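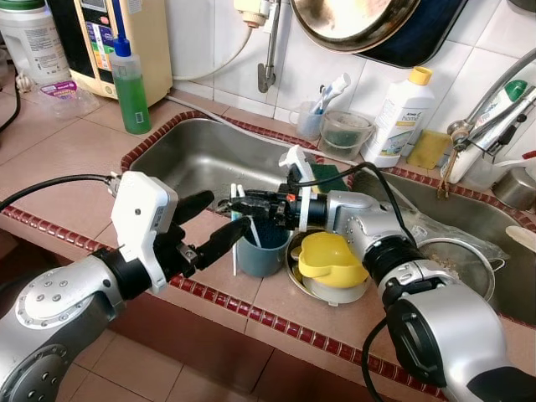 Figure 3. Tiled counter with two stainless steel basins. A cup and a plate with stacked items stand between the basins; a colander with food scraps is in the right-hand one.

4.2 Use of the strip between the basins

In the first round of coding we treated the sink as two places, left basin and right basin, and everything else as counter. Judit Bozsik and Hazem Hegazy coded the first batch of photographs separately and disagreed most often over items on the narrow divider. Bozsik had put them down as counter, Hegazy as sink. We therefore added the divider as a place of its own and coded all 413 kitchens again.

The counter in Figure 3 shows why the change was needed. The left basin is clear, while the right one holds a clear plastic bag and the colander. The plate, with a yellow plastic piece stacked on a pale dish, rests on the tiles between them, and a dark green scrubbing sponge lies on the divider by the far corner of the left basin. Under the first scheme the sponge and the plate would have been lost among the goods lined up along the back wall, although people in the interviews spoke of the two groups quite differently. Items at the wall were said to "live" there. Items on the divider were "on their way".

What they were on their way to was less clear. In Bavimska, where most of the older tiled counters in the sample were found, people used the divider both for things waiting to be washed and for things left to drain. A photograph alone cannot settle which, and we did not try to code it. The same holds for cups with a utensil or brush standing in them. These were coded as one item – the cup – whatever was inside.

Scraps were a separate problem. A colander in the basin may be in use for rinsing, or it may serve as a strainer for peelings until someone empties it. Households in Tradgate tended to describe the second use, and several kept a bag close by for the purpose. We coded a colander as a scrap holder only where scraps could be seen in it, as in Figure 3. Bags in a basin were coded as packaging, with no guess as to what they were for.

The second coding gave 2326 items on or next to the sink, of which 900 were on the divider. Kitchens with a single basin have no divider and are left out of the comparison in the next section.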